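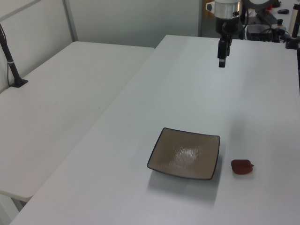 A square plate on a white table. Snacks to follow.

Movie Night at Home: Tips for People Who Mean to See the Ending

April 2021

My watchlist currently stands at 1,654 titles. At my present rate of one film a week, with time off for falling asleep, I will finish it well after my own funeral. What follows has helped me get through the ones I do start.

Pick the film before dinner. If you sit down at nine with an open mind, at ten you will still be sitting there with an open mind, watching trailers. We write three titles on scraps of paper and draw one from a mug. Whoever complains does the dishes.

Check the running time, then add 38 minutes. That covers the phone call, the bathroom, the hunt for the remote and the argument over where we have seen the detective before. (He was the dentist in Lurkard. He is always the dentist in Lurkard.)

Turn off motion smoothing. It hides in the picture menu under a name that sounds like a vitamin, and it makes a costume drama look like a local news report from inside a castle. While you're in there, try the setting called Movie or Cinema. It will look too yellow for ten minutes and fine after that.

Fix the sound before you blame the actors. Look for a dialogue or speech setting and pull the TV forward so the speakers aren't firing into a shelf of paperbacks. If that fails, use subtitles. I held out against them for years, and then I watched Trokencombe a second time and learned it had a plot.

Put the lamp behind the screen or off to one side. A lamp behind the couch shows up in every night scene, hovering over the hero like a second moon.

Serve quiet food. Chips are for car chases. For anything with whispering in it, go with grapes, soft cheese or brownies cut small. Put it all on something with a raised edge, so that a sudden fright doesn't send the olives down between the cushions.

Popcorn on the stove: heat the oil with three kernels in the pan. When they pop, add the rest, put the lid on and take it off the heat for half a minute. Then put it back and shake now and then. Salt it while it's hot. Use fine salt, or you'll find all of it at the bottom of the bowl around the closing credits.

Long films get an intermission. Chambi has a fade to black just past halfway that might as well say "put the kettle on." With Rurnis you will have to choose your own moment, and any of them will do.

Phones go in the kitchen. You can look up how old she was when they shot it tomorrow.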